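Plarnia Shared Rooms: minutes, Wednesday, September 11, 2024

Present: Dilek Dağdelen (chair), Ehab Bensaid, Canan Karakaya (minutes)

1. White table
Ehab wants it kept. Dilek wants it kept somewhere else. Kept, 2 to 1, until October.

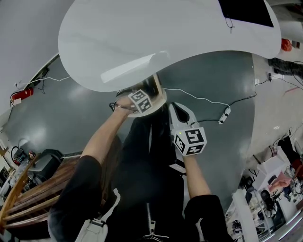 2. Cables on the gray floor
Ehab to buy cord covers, limit $19. Canan asked that they be installed too, a condition added after last time.

3. Clear dishes
To go back on the shelf after use. Passed without debate, to general suspicion.

Closed at 5.

Comments

Hacer S.: Is the table vote final?

Elif Naz: Until October, so no.

Ehab B.: Covers ordered.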